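Showing Clirkow a household job: frequently asked questions

What does "showing" mean here?
Doing the job yourself while a camera at head height watches your hands, or steering the arms from the remote station. Clirkow learns from both kinds of recording. No programming at all, and it's a lovely thing to be part of!

Do I need any experience?
None. If you can tidy a lounge room, you already know things the robot doesn't. Haruto Nomura runs the first session with every new demonstrator and will happily talk about cushions for as long as you let him.

By hand or by remote control, which will I be doing?
Most people start by hand. It's quicker, and fingers show us all the little squeezes and nudges that grippers struggle with. The remote station comes later, once you've done 200 clean runs. Driving the arms feels clumsy for the first hour and then suddenly it clicks (my favourite part of the job, watching that happen).

How fast should I go?
Your normal pace, or a touch under. Please don't move like a robot. We had a whole batch from early on where everyone went in slow motion, and Clirkow dutifully learned to dawdle.

What if I drop something?
Keep going! Pick it up and finish the job. Recoveries are gold for us. Only stop the recording if you're hurt, somebody walks in or the Petden software beeps twice.

Should I do it the same way every time?
No, mix it up. Start with the other cushion, stand a bit further over, grip a corner one time and the lower edge the next. The goal stays the same and the way you get there can wander.

Can I wear jewellery, a watch or long sleeves?
Yes, wear whatever you'd wear at home. The colour of your sleeves doesn't matter either. Just keep cuffs from flopping over your fingers.

How many recordings does one job need?
For the sofa job we're aiming for some 2,000, hand and remote together. Folding tea towels will need more, and Daichi Minami is still arguing with us over how many.

Why cushions?
They're brilliant teachers. A cushion squashes, leans, slides and never sits quite the same way, so the robot has to learn what "in place" looks like and how hard to press. Busy prints are welcome too, as they give the vision side plenty to hold on to.

What does the camera see of me?
Mostly hands and forearms, and whatever is in front of you. Faces shouldn't come into it, but mirrors can catch you out, so check for those before you start. You can ask for any of your recordings to be deleted.

What does a run look like from the camera's side?
Both hands on the cushion, up against the back of the sofa:
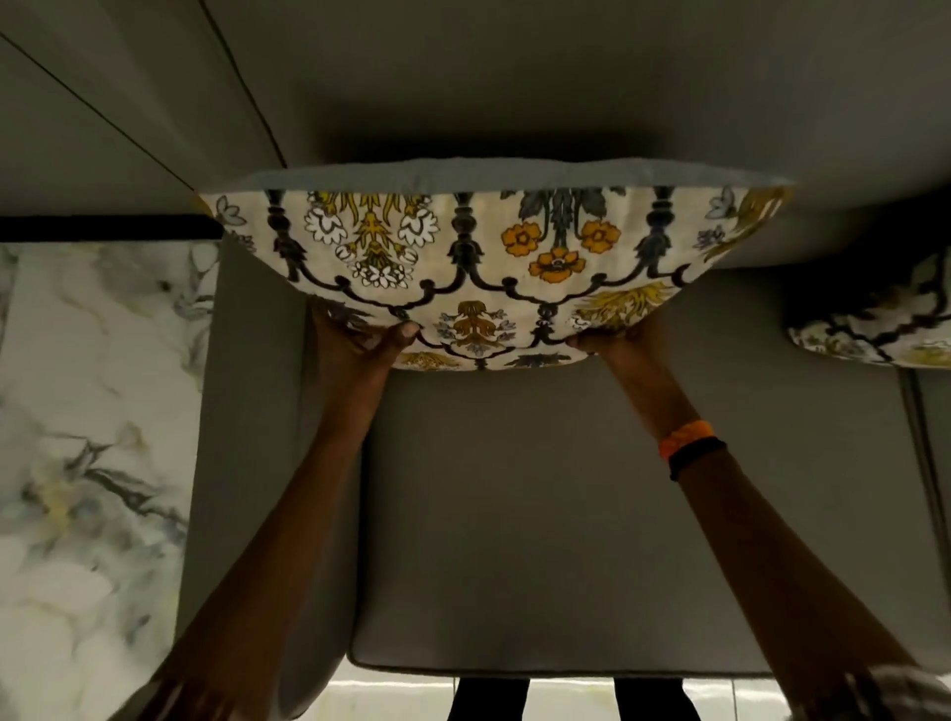
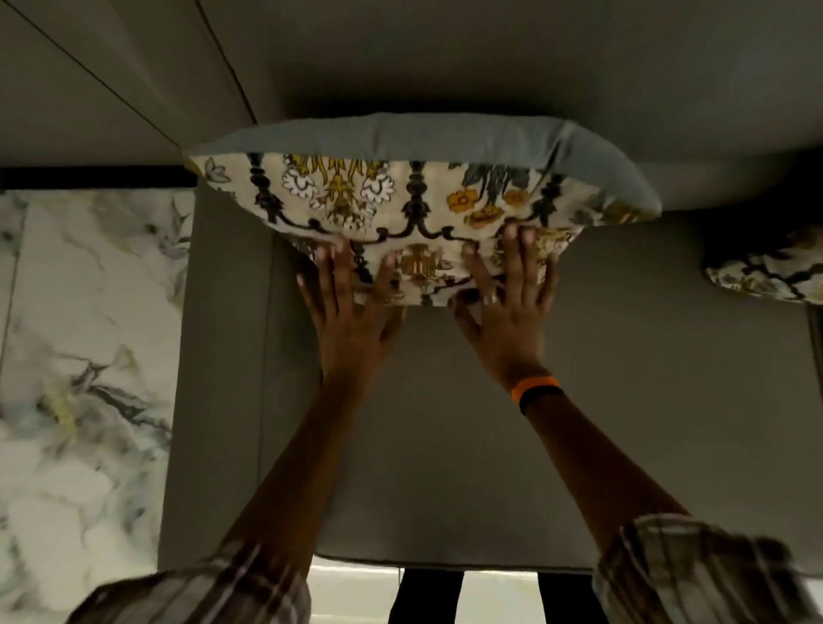
Page last changed: December, by the Umum demonstration team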